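The water softener finally went in on Tuesday. I'd been putting it off for two years, mostly because of the price. Salazar wanted $2488 installed, and Moteo came in a bit lower but couldn't start until July. I went with Salazar.

Our water tests at 22 grains per gallon, and the installer told me anything over ten is considered very hard. I believe it. The showerhead needed a vinegar soak every month, and the kettle had a crust on the bottom that I'd stopped trying to remove.

The kitchen was where it bothered me most. Bottles and glasses dried with a white film on them -- even the ones I rinsed twice -- and I went through a lot of rinse aid. 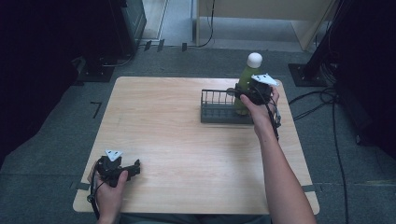 A reader in Ostano wrote in after my last post to say that I should skip the potassium pellets and buy plain salt, that theirs uses one bag every 3 weeks or so, and that the brine tank should never be filled to the top. I've gone with salt for now. The hardware store on Coruvley Road has the 40-pound bags.

The unit is set to regenerate at 2 a.m. It runs for some 18 minutes at the loudest stage, and I can hear it from the bedroom if the hall door is open. I'll test the water again next month and post the number.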